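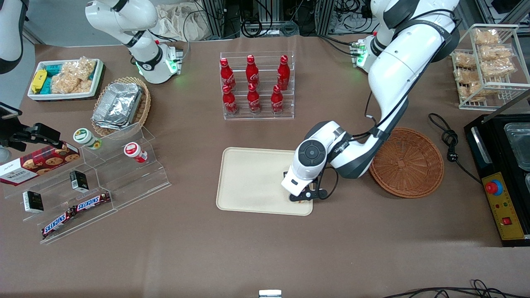

**Office snack table keeps running out by noon. How do you budget for it?**

Posted by kollau_desk

I took over ordering food for our break room in July. We have 80 people on two floors and one snack table. My budget is $319 a week, which covers chips, granola bars, drinks and a few sandwiches for people who skip lunch or work late.

Everything gets put out at 8:30 and the good stuff is gone by noon. The second floor complains because they come down later and find only plain crackers. I tried ordering more of the popular items, but then I was over the limit and had to explain it to my manager. Limiting people to one item each seems petty and I don't want to stand there watching.

Is there a normal way to do this? Also, do wrapped sandwiches have to be thrown out at the end of the day? I feel bad about the waste.

---

**Tsz-kin Huang**

I ordered for a bigger office than yours for a few years. Your budget comes to just under $4 a person per week, which is tight but workable if you stop buying single-serve drinks. Drinks ate up $184 of my weekly order before I looked at the receipts. We switched to a water cooler and powdered drink mix and I had enough left over for fruit.

For the timing problem, put food out twice. Half goes out at 8:30 and half at 1:30. Keep the second half in a locked cabinet and tell everyone the times by email so the second floor knows when to come down. People will grumble for a week or two.

A few other things that helped me:

- Buy one "good" item per day and change it. If the same chips are there every day, the same six people take them all.
- Use small baskets and refill them. A big full bin makes people grab a handful.
- Move the expensive items away from the coffee machine.
- Write down what is left at closing. After a month you can drop whatever never moves.

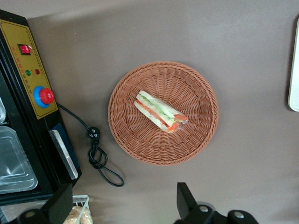
With sandwiches, I would order fewer and ask for names by 10:00. Anyone who signs up gets one, and extras go to whoever wants them after 2:00. Ours came from a deli called Saragih and they let us change the number the same morning. Ask your supplier if they will do that, because a lot of them want a day's notice.

---

**plosulex**

just get a vending machine. we had one from Homness and they filled it themselves. people stop taking five bags when it costs a dollar

---

**northstairs200**

A vending machine is fine if the company is OK with charging, but the original poster said the food is free, so that is a different conversation with management.

On the sandwich part: anything with meat, cheese, egg, mayo or cut tomato should not sit out more than two hours, wrapped or not. One hour if the room is over 90 degrees. The plastic keeps it from drying out but does nothing about the temperature. Keep them in the fridge and put out a few at a time. If one has been on the table since morning, throw it away. If it has stayed cold, it is usually fine the next day, though the bread gets soggy.

Put the date on them with a marker when they come in. Our fridge had sandwiches of unknown age until we started doing that.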